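Lista: trabajo-y-automatizacion
Asunto: Re: Qué cambia en el taller con la celda nueva
De: Dexter Okafor
Fecha: jueves, 3 de septiembre de 2026

Hola a todos:

Contesto por partes al mensaje que llegó desde la planta de Niltitz. Lo copio casi entero porque algunos os habéis apuntado a la lista después.

> En febrero nos dijeron que la sección de preparación de juegos
> iba a tener un brazo para colocar las piezas. Somos 8 personas
> entre los dos turnos. Nos han explicado que no sobra nadie, pero
> no nos han dicho qué vamos a hacer cuando el brazo coloque y
> nosotras no. Tampoco sabemos quién para la celda si algo va mal,
> ni si el plus de manipulación se mantiene. ¿Alguien ha pasado por
> esto en otra planta? ¿Qué pedisteis por escrito y cuándo?

En Uvstead hemos pasado por ello, con el mismo integrador, Farkas, así que supongo que os encontraréis con un calendario parecido. Trabajo en preparación desde antes de la celda y ahora soy uno de los que la atienden.

Primero, el trabajo. Antes cada persona tenía su banco, sus cajas y su hoja de pedido. Cogías, mirabas si la pintura tenía golpes, colocabas y cerrabas. Con el brazo, coger y colocar se separan de mirar. El brazo mueve la pieza, pero la decisión de si una pieza vale sigue siendo nuestra, y eso en la primera versión del procedimiento no aparecía por ningún lado. Lo pedimos y se añadió un punto de revisión visual con su tiempo asignado. Si no está escrito, el tiempo sale de tu descanso.

Segundo, la puesta a punto. Al principio se trabaja con pocas formas sobre un tablero. Es una tarea lenta: colocar las piezas, lanzar, mirar, apuntar, volver a colocar. En nuestra hoja de turno figuraba como «apoyo» y no contaba para la producción, con lo que a quien le tocaba le bajaba la media del mes. Estuvimos dos meses discutiéndolo. Ahora tiene código propio.

Adjunto la página del boletín interno donde salió el banco de pruebas, que me la habéis pedido varias veces.

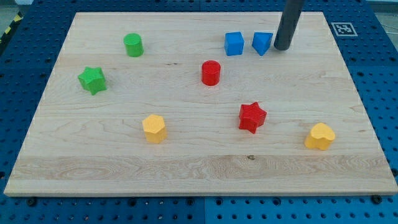
Boletín de Uvstead, núm. 5, pág. 8

Lo que hay en el tablero son cilindros, estrellas, un cubo, un prisma triangular, uno hexagonal y un corazón, en cuatro colores. Parece poca cosa, pero las estrellas nos dieron bastante más trabajo que los cilindros. A mano una estrella la coges sin pensar. Para la celda hay que fijarse en cómo queda girada, y quienes mejor lo explicaban a los técnicos eran las compañeras que llevaban años montando juegos. Ese conocimiento no estaba en ningún documento. Mi consejo es que, cuando os sienten con Farkas a explicar cómo trabajáis, conste como horas de formación impartida y no como una charla. A nosotros nos lo reconocieron tarde y sólo a una parte.

Tercero, las paradas. Preguntáis quién para la celda. En Uvstead la para cualquiera que esté dentro del puesto, sin pedir permiso, y la rearma la persona responsable del turno. Al principio cada parada había que justificarla en un formulario con nombre, y la gente dejó de parar. Quitamos el nombre. El motivo se sigue apuntando, porque hace falta para mantenimiento.

Cuarto, las cifras. La dirección habla de 1.803 juegos por semana. Antes de la celda el objetivo era de 1.000. Esa subida no la nota el brazo, la nota quien abastece las cajas y quien cierra al final de la línea. Dos compañeras de cierre han pedido cambio de puesto por los hombros. Pedid que se evalúe la línea completa, con los puestos de antes y después de la celda incluidos, porque la primera evaluación nuestra terminaba en la valla.

Quinto, el plus. Se mantuvo para quienes ya lo cobraban. Para las nuevas incorporaciones está sin cerrar y la próxima reunión es este mes. No os puedo decir más de momento.

Sobre lo de que no sobra nadie: en nuestra sección no ha habido despidos. Sí ha habido 5 traslados, dos de ellos al almacén de Durkley, que para quien no tiene coche es un problema serio. Los traslados se presentaron como voluntarios. Yo pediría que se pongan por escrito el plazo de aviso, el transporte y el derecho a volver.

Si alguien de Durkley lee esto y quiere contar cómo lo ve desde allí, mejor que lo haga directamente en la lista. Puedo enviar también el texto del procedimiento de revisión y el del formulario de paradas. Pedídmelos por privado, que el servidor rechaza los adjuntos grandes.

Un saludo,
Dexter Okafor
Preparación, Uvstead, turno de mañana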